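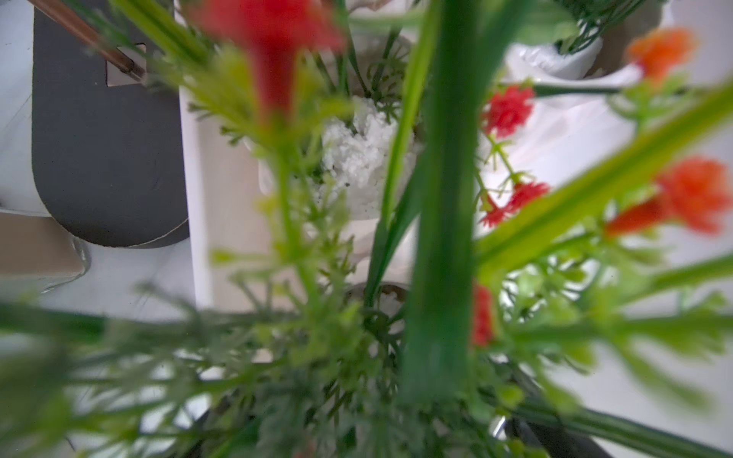
Artificial flowers and greenery in a white pot, one of the arrangements in the Menel hall swap.

Fake flower swap fills Menel hall, second round set for July

5 Mar 2023

The tables at the Menel community hall were full before the doors opened, and by lunch the line for the fern sprigs went out past the coat racks.

It was the first artificial flower swap put on by Zilleva, the small homewares shop on the main street, and it drew 115 people through the door. Bring your old silk and plastic stems, get a token for each one, spend the tokens on somebody else's. Pots and filler by gold coin donation.

Organiser Nadiia Holovko said she had hoped for half that.

"I thought it would be me and my sister and a lot of dusty roses," she said. "People came with garbage bags full. One lady had a whole wisteria."

All up 3,421 stems were handed in over the day and 2,728 went home with new owners. The leftovers are in the shop's back room, sorted by colour, and will go out again in July.

Red went first. Carnations, poppies, anything small and red on a branching stem. Orange was close behind. White lilies were the slow movers and there are still two tubs of them if anyone is planning a wedding.

Long grass blades also did well, mostly with people redoing a pot they already had at home. Ms Holovko ran a potting table near the stage and told everyone the same thing — tall blades in the middle, flowers off to one side, feathery stuff low down to hide the stems.

"Everybody puts the flowers in first and then there's no room," she said. "Do your greens, stand back, then do your flowers."

Filler was the big argument of the day. The potting table had white pebbles and crumbled foam, and opinions were firm. Foam is light and holds a stem where you put it, but it gets on everything. Pebbles look better for longer and stop the pot going over when the cat walks past. A few people did foam underneath and pebbles on top and seemed happy with that. The hall floor was swept twice.

Hatem Morsy drove in from Vundeseck with his two daughters and left with enough to do three pots, one for the front window and two for the dining table. He wants them up before Ramadan later this month.

"We have people over nearly every night, so the table should look nice," he said. "Real flowers last a week in our house. The heater kills them."

His girls chose the colours. He was allowed to pick the ferns.

Not everything ran smooth. The token system broke down mid-morning when the tokens ran out and had to be replaced with raffle tickets, then with buttons from the shop. A box of peonies marked HOLD was swapped by mistake and the owner would like them back, no questions asked. They are pale pink with wire stems and can be dropped at the Zilleva counter any time its open.

Parking was tight too. The hall shares its lot with the tennis club and there was a junior round on. Anyone coming to the next one is asked to use the street behind the library insted.

There was also a cleaning table, which got busier as the day went on. The advice there was a soft paintbrush for dust, then a quick dip in lukewarm water with a drop of dish soap for plastic stems only. Silk and paper ones stay out of the sink. Shake, hang upside down, leave overnight. Faded red petals can't be brought back, though one woman swore by a fabric marker and had a bag of touched-up geraniums to show for it.

Gold coin donations from the potting table go towards new blinds for the hall. The final amount was still being added up when we went to press.

The July swap will be in the same hall, date to be confirmed. Ms Holovko said she will cap it at one garbage bag each and start the potting table an hour earlier. She is after more small pots, any colour, no cracks, and is short on orange stems after the weekend.

Stems can be left at Zilleva from next week. Please no real flowers, no moss, and nothing with glitter — there was an incident with a Christmas garland and the shop is still finding it in the till.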